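Pistden Mug Tree, light wood, round base

I run the Plasau shop out of Rastthorpe, and I only list things I'd keep on my own counter. This one has been next to my toaster since May, so I feel pretty safe telling you about it.
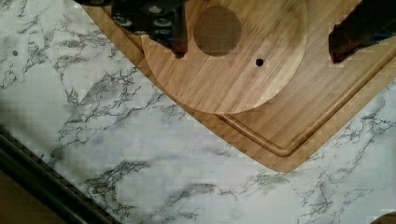
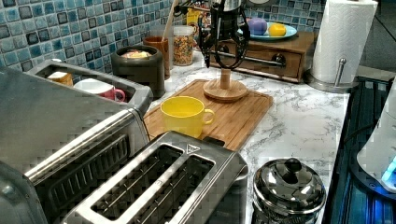
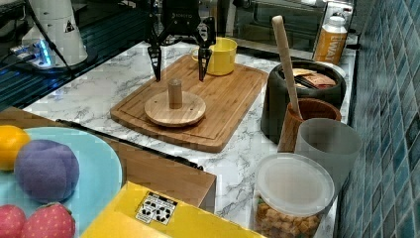
Pistden mug tree base and stand with bamboo cutting board on a marble-patterned counter. Board and mugs not included.

What you get is a flat round base, an upright post and the arms, all packed in one flat box. The post goes into the base first, then the arms go on, and you don't need any tools. I had mine together before the coffee was done! If the post feels tight, twist it as you push – please don't hit it with a hammer (a customer did, and I had to send a new base).

The whole thing stands 18 inches shorter than my upper cabinets, so I can lift a mug off the top without banging my knuckles. Measure yours if your cabinets hang low. I like it parked at the back of a cutting board because then I can slide the lot out of the way in one go when I need the space.

Wipe it with a damp cloth and dry it right after. No dishwasher, no soaking. A little board oil every 3 months keeps the wood from looking dull, and I use the same bottle on my bamboo board while I'm at it.

Big soup mugs are fine if you spread them out. Put them all on one side and it will lean, so don't do that.

The Ateş drip mat fits underneath and is sold separately. Item 275, ships in its own box, and spare posts are in stock if you ever lose one in a move.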